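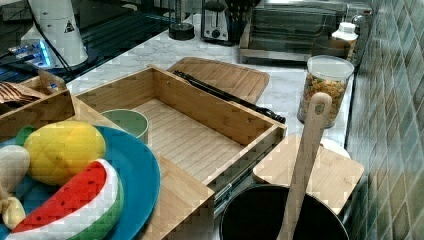

Fig. 4.1 A counter with mixed items: blue plate with toy food, bamboo tray, green bowl.

Chapter 4
Counters, Trays and Drawers

Most kitchens fail at the counter first. The cupboards may be fine, the pantry may be fine, but the counter is where things get put down. Then left. By the end of a day you have dishes, snacks, a toy or two, something long and sharp lying where it shouldn't.

Look again at Figure 4.1 before reading on. Three kinds of things are sharing one stretch of marble — dishes, play things, storage pieces. A toy watermelon wedge and a ceramic bowl don't belong to the same job, and they won't go back to the same place. Chapter 3 dealt with cupboards, where a closed door hides a bad sort. No door on a counter.

The method used in this chapter comes from Erzsébet Vass, who taught household management at Pellton for many years and wrote very little of it down. Her rule for the counter: clear by kind, never by size. Big things first feels faster. It isn't, you end up with 2 piles of leftovers and no idea where they go.

Work in this order.

Sharp and long items. Knives, tongs, skewers. Off the counter or flat in a tray, handles all one way.
Food. Real food only. Wrapped bread and snacks get one box, and the box gets one spot.
Dishes. Bowls and plates to the shelf, stacked by kind.
Play things. Toy food goes back with the toy kitchen, even when a plate of it looks nice where it is.
Storage pieces last. An empty tray is no use until you know what it has to hold.

The last step is the one students skip. They buy the organizer, then go looking for things to put in it. Measure the drawer first — inside width, inside depth, and the height left when it is shut. A pull-out tray on rails needs clearance at the sides as well, so measure at the rails and not at the drawer front. A drawer 690 mm wide on the outside can loose a surprising amount to its own walls and hardware. Write the inside figure down. Take the paper to the store.

Bamboo gets its own section (4.3), with care and oiling. Rails are in 4.4. Piroska Deák's notes on shared kitchens, first used in the Kokinow course, are at the back of the chapter and should be read befor Exercise 2.

Terms to know: clearance, slatted base, pull-out, holding spot, sort by kind.

Before you start 4.1: pick one counter at home. Clear around 100 cm of it, no more. Make a list of what was there, by kind, and bring the list to class.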